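# About Drorgate

We write the folded sheet of paper you throw away.

If you've bought a pressure cooker, a shelf bracket, a baby gate or a folding treadmill from one of the smaller brands, there's a fair chance our work was in the bottom of the box, under the foam, next to the little packet that says DO NOT EAT. We write instructions, safety leaflets, quick-start cards, wall charts, and the labels that go beside knobs. We also rewrite other people's, and that pays for most of the coffee.

## How it started

Hefin Samuel had a job in the returns department of a housewares importer called Rowlands. His task was to open returned boxes and find out what was wrong with the thing inside. Most of the time it was fine. A bread maker would come back with a note saying it didn't work, and Hefin would plug it in and eat toast for a week.

He began keeping the notes customers put in with their returns. "Light came on and I was afraid." "Which side is the front." "Step 4 asks for a part I was told to throw out in Step 2." (That last customer was right. It was a strap.) When the pile got too big for its drawer he asked if he could rewrite the bread maker booklet, and Rowlands said he could as long as he did it at lunch.

The new booklet had eight pages where the old one had 28, and it told you which side was the front. Returns on that bread maker went down enough for someone upstairs to ask what had changed. Hefin explained, was thanked warmly, and was given the booklet for the rice cooker, also to be done at lunch.

Ilham Benjelloun was translating for Rowlands at the time, freelance, from an office made of two filing cabinets and a door. She had been quietly repairing the English before she translated it, on the grounds that she couldn't translate a sentence that had no meaning to begin with. The two of them worked out that they were fixing the same pages from opposite ends, and left within a month of each other. Rowlands was our first client and still is. They have never mentioned the toast.

The name comes from a road sign Hefin misread. We'd already printed the cards.

## What we do all day

A job usually arrives as a product, a draft, and a date that has already gone by. The draft has been written by the person who designed the product, who knows it so well that he has left out the part where you turn it on. We like designers. We just ask them to leave the room for a while.

Then we get the thing out of its box and use it badly. This is most of the craft. We do the steps in the wrong order, we skip the page of warnings as everyone does, we try to put the lid on upside down. Whatever goes wrong goes on a list, and the list becomes the first draft. Only after that do we read what the client sent us.

Bautista Retamal runs this part. He came to us from restaurant kitchens, where he learned to read a recipe taped to a wall six feet away with both hands full, and he judges every page by that standard. If a sentence needs a second look, he reads it aloud in a flat voice until whoever wrote it takes it back.

Next come the readers. We keep a list of around 300 people who will try out a page for us in return for a grocery voucher, and we try not to use anyone so often that they get good at it. A reader who has become good at instructions is no use to us and we let them go with thanks. They sit down with the page and the product, and we sit behind them and say nothing, which for Hefin is a physical effort.

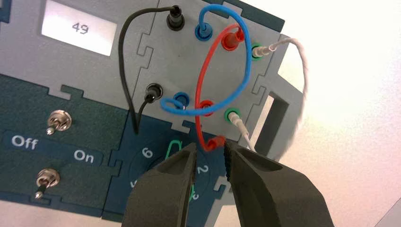
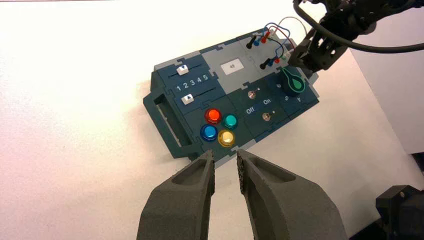
The rest is small words. "Press" means press and let go. "Hold" means keep pressing, and must be followed by how long. "Turn on" and "turn" are different things to do to a knob, and should never share a sentence. "Simply" is banned. So is "just," in writing at least, after a reader told us that every time she saw it she felt the page was rolling its eyes at her. "Ensure" may be used by lawyers.

We're also strict about "should." If the light should come on, does it? And if it doesn't, whose fault is that? We write "The light comes on. If it doesn't, see page 3," and then we make sure there's something on page 3.

## The warnings question

People ask us why there are so many warnings. The short answer is that each was added by someone after a bad afternoon and none has ever been taken away. A hair dryer sheet we were handed last July opened with 85 of them, including one about using the dryer while asleep.

We can't always get the number down. Some of the wording is required, and we aren't going to argue with a rule about mains voltage. What we can do is put the warning where the danger is. "The pan is hot" belongs next to the step where you pick up the pan. It does very little good on the inside cover, in gray, between the one about aquariums and the one about hair.

## The people

**Hefin Samuel** does first drafts and talks to clients. He still keeps the notes from Rowlands and will show them to you whether or not you have a train to catch.

**Ilham Benjelloun** runs translation: French, Arabic, Spanish, and a network of people she trusts for everything else. She has a private ranking of the world's languages by how much longer they make a sentence, and plans the page layout by it. When she says a diagram has to move a quarter inch to the left, it has to move.

**Bautista Retamal** uses things badly for a living. He is also in charge of the shelf where finished products go, and of deciding who gets to take the good blender home.

**Kadir Kahraman** draws. All our line art is his, including the hands. He'd like it known that hands are hard and that he draws them from his own left one, so if the person in your booklet looks like they could use a moisturizer, that's why.

**Joaquim Bastos** does the money, the printers, and the paper. He can tell you the weight of a sheet by flapping it. He came in on a Saturday to help us move offices and was doing the invoices by Monday, and we never got around to interviewing him.

## Who we work for

Mostly mid-sized makers of household things, and a few oddities. We did the whole line of cargo bike trailers for Kurkier, who had been shipping them with one drawing and a phone number. We look after the spice grinders and stove-top kettles for Hindis, and had a very good winter thanks to their sample cupboard. Rowlands, as mentioned. A library asked us to rewrite the sign on its copier, and we're prouder of that than of some things that paid.

We turn down work now and then. We won't write instructions for a product we haven't had in our hands, since we've tried that and the result was a tent with the door underneath. We also won't do it by the word. A client who pays by the word gets a lot of them.

## Things we've gotten wrong

We once printed a full run of a coat rack leaflet with Step 6 twice. A surprising number of people did it twice.

We told the owners of a certain humidifier to fill it "to the line" when it had 2 lines.

And the leaflet for our own office printer, which we wrote as an exercise one slow week, is still taped to the lid. Joaquim has added to it in pencil.

## Getting in touch

Send us the product and whatever you've got, even if it's one page and you hate it. Especially then. We'll tell you what we think it needs and what that costs, and if the answer is that your leaflet is fine and the lid is the problem, we'll tell you that too, for the price of the postage.

The office is up the stairs beside the dry cleaner. The door says PULL. Push it. We've spoken to the landlord.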